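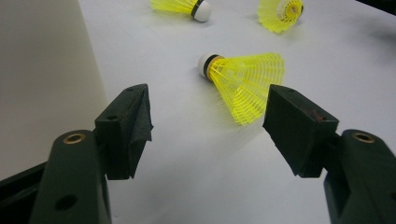 ## Plastic shuttlecocks open too wide after storage, can I save them?

Asked by Fotini Manolakis in May

Hello to all. I take care of the equipment for a small evening group, 11 players, in a school hall. We use yellow plastic shuttlecocks with the black band. I bought them from the Karagiannis shop and all winter they were okay.

In spring I put them in a drawer, because the tubes were broken and I threw them away. Now some of them fly strangely. They go slow and they shake in the air, and one or two fall very short. When I lay them on a white table and look at the skirts, I cannot decide which are good and which are bad. To my eye they are all the same.

My questions: how do I find the bad ones, and is it possible to bring back the form of the skirt? I read about steam, but I think it is for feather ones. I don't want to buy new ones if it is not necessary. Also, is the drawer the problem or is it only age? 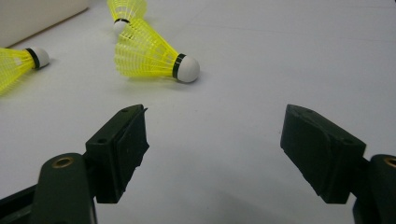

## 3 answers

**Rafail Makris**

The drawer is probably the problem. Plastic skirts do not like to be pressed from the side for a long time. If something heavy was on top, the round opening becomes a little oval and then the shuttle shakes.

To check them, do this:

1. Stand each one on its open end, with the head up. Look from directly above. An oval opening is easier to notice like this than when it lies on its side.
2. Turn it slowly between two fingers and look for a broken rib. One broken rib near the head is worse than two near the edge.
3. Pull the head very softly. If it moves in the skirt, keep that one only for practice.
4. Hit every one from the back line with the same underhand stroke, and mark where it lands. The ones which land far from the others go in a separate box.

For the form: no steam. I put mine in a bowl of warm water from the tap, not boiling, for 2 minutes, then I slide them back in a tube, one inside the other, and leave them until the next day. It helped with most of the oval ones. It did not help with broken ribs, of course.

**Ilango Murthy**

just buy new ones, they are cheap. we use Zokine and change them every month

**Michalis Sotiropoulos**

I agree with Rafail about the tube. If you don't have one, a cardboard tube from a poster is good, but measure first, mine was too narrow and it made the skirts worse.

I want to add one thing about the speed. Check if all of yours have the same color of band. The color usually shows the speed, and in our club somebody had mixed two kinds in one bag, so we thought that half were damaged. If all have the same band, then forget this and do the test from the back line.

Also don't keep them in the car in summer.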